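Home scale and gym scale don't agree, first amateur bout coming up

Divya Bangera
Boxing > Amateur > Weight and weigh-ins
758 views

Hi all, need some help quick. My brother has his first amateur bout in May, club show over at Pultmont, weigh-in is Sunday morning and he boxes the same afternoon. He's matched at 91 kg. Problem is the scales. Bathroom scale (a Lindine, the glass kind, pretty old) says he's under. Gym scale says he's over. Same day, same shorts, before and after the drive. Not a huge gap but enough that one has him making it and the other doesn't.

Coach says don't worry about it. Brother is worrying about it. He's started skipping breakfast and going for runs in a trash bag, which I really don't like. He's 22ish pounds lighter than he was last fall, so it's not like he hasn't put the work in already.

So which scale do we believe? Does anybody at these small shows care if you're a hair over? And what is he supposed to eat between the weigh in and the fight, he usually can't eat anything when he's nervous. I'm the one packing the food so I'd like to know before I go to the store.

Oh and he's set on 91, the guy he's matched with is close to his experience and we've already had two matchups fall through. Don't want to lose a third over a bathroom scale. 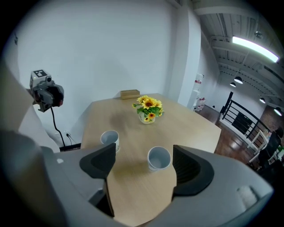 Ginette Tessier
Neither one, is the short answer. The only scale that counts is the one at the show. Call whoever is running it and ask if there's a check scale out before the official weigh-in. Lots of shows have one. If they do, get there early and use it.

In the meantime pick ONE scale and stick with it. Put something on it you know the weight of, a gym plate is good, a couple of plates is better. If the plates read light then so does your brother. Bathroom scales go funny on carpet, on uneven tile, when the battery is dying. Hard flat floor, same time every morning, after the bathroom and before food. Write it down. You had him before and after a drive, did he drink anything in the car? A bottle of water is a pound right there.

Trash bag has to stop. I worked corners at Courtois for years and the kids who dried out for a novice bout were the ones with no legs in the second round. It's dangerous too, never mind the legs. If he can't make it eating normal meals then he's not a 91 and the coach needs to tell the other corner now, while there's time to sort something out. Often they'll agree on a bit over if both coaches are happy and the rules there allow it. Ask, don't assume.

Drarik
91 kg is over 200 lbs just so you know, make sure the home scale isn't set to pounds and somebody's rounding when they convert. My cousin did that. Weighed in, missed it, 40 minutes in the car home and didn't box. Otherwise yeah tell him to chill and eat breakfast

Ginette Tessier
Coming back to this, I skipped the food part, sorry. Was typing between classes.

After the weigh-in he wants plain stuff he already eats. Not the day to try anything new. White rice, bagel with jam, banana, a bit of chicken if there's hours to go. Nothing greasy, no big salad, easy on the fiber. Bigger meal first, then just small snacks once he knows his place on the card. And the card WILL move around, bouts drop out all day, so don't let him bank on being on late.

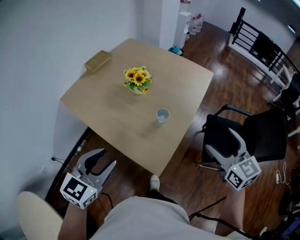
Nervous fighters do better with little and often. Don't hand him a whole sandwich and stand there watching. Cut it up, leave it near him, talk about something else. Drinks the same way. I like a small paper cup like the white one on the table there by the sunflowers, a few sips and it's done and he doesnt feel like he's got a gallon to get through. Give him a big jug and he'll either ignore it or chug the lot and slosh around the ring. Stop the food well before he gets his hands wrapped, sips are fine after that.

Take more than you think, by the way. Coaches eat everything. And pack his passbook with the food bag so it's not left on the kitchen counter, seen that happen twice.

Divya Bangera
Thank you both!! Did the plate thing tonight, the bathroom scale reads light, so the gym one was closer. Ugh. Battery's new now, going to try it again on the kitchen floor. Coach is calling Pultmont tomorrow about a check scale and what happens if he's a little over. Trash bags are back under the sink.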